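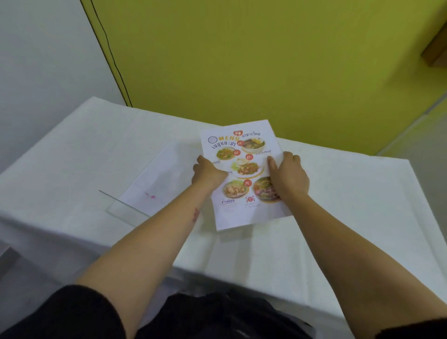 **Wie lang soll eine einzelne Episode sein?**
So lang, wie die Aufgabe dauert, plus eine kurze Ruhephase am Anfang und am Ende. Wir schneiden nichts heraus, auch kein Zögern und keine Korrektur der Griffe.

## Clarkeo – Datensatz zur beidhändigen Handhabung von flachem Papier

Stand: 7. Februar 2024
Kontakt: Anastasia Economou (Aufnahme), Pantelis Deligiannis (Annotation)

Clarkeo sammelt Beispiele aus der Kopfperspektive, in denen Menschen mit beiden Händen Blätter, Karten und Speisekarten greifen, drehen, glätten und ablegen. Die Beispiele sind für das Imitationslernen gedacht. Flaches Papier auf Stoff ist für eine Steuerung schwierig: die Kante liegt dicht auf, das Blatt biegt sich, und die Finger verdecken oft genau den Teil, den man erkennen möchte.

### Umfang

| Teil | Episoden | Ort |
|---|---|---|
| `train` | 3.515 | Darnham |
| `val` | 102 | Darnham |
| `test` | 59 | Ledbridge |

Der Teil `test` wurde in einem anderen Raum aufgenommen. Bitte nicht mit `train` mischen, auch nicht für das Vortraining.

### Aufbau einer Episode

- `video.mp4` – Kopfkamera, ohne Ton
- `hands.json` – Gelenkpunkte je Hand, mit Feld `occluded`
- `task.txt` – Anweisung in einem Satz, auf Deutsch und Englisch
- `meta.json` – Unterlage, Art des Blattes, Sprache des Aufdrucks

Typische Anweisungen sind »Halte die Speisekarte an beiden Seiten fest« oder »Lege das obere Blatt links ab«.

### Annotation

Die Gelenkpunkte werden zuerst automatisch geschätzt und danach von Hand geprüft. Punkte unter dem Papier bleiben im Datensatz, sie erhalten aber `occluded: true`. Der Aufdruck wird nicht vollständig transkribiert. Bei thailändischer Schrift notieren wir nur die Überschrift und die Gerichte, die man ganz lesen kann. Verdeckte Namen werden nicht ergänzt, auch wenn man sie erraten könnte.

### Bekannte Schwächen

- Weißes Papier auf weißem Tischtuch: die Segmentierung verliert manchmal die Blattkante.
- Durchsichtige Folien oder Platten am Rand haben noch keine eigene Klasse.
- In rund 100 Episoden fehlt die Ruhephase am Ende. Die Liste steht in `known_issues.csv`.

### Laden

```
python -m clarkeo.load --split train --hands both
```

Für die Wiedergabe der Trajektorien benutzen wir den Simulator Koutsoukos. Die Version, die im April kommt, ändert das Format von `hands.json` – bis dahin gilt die Beschreibung oben.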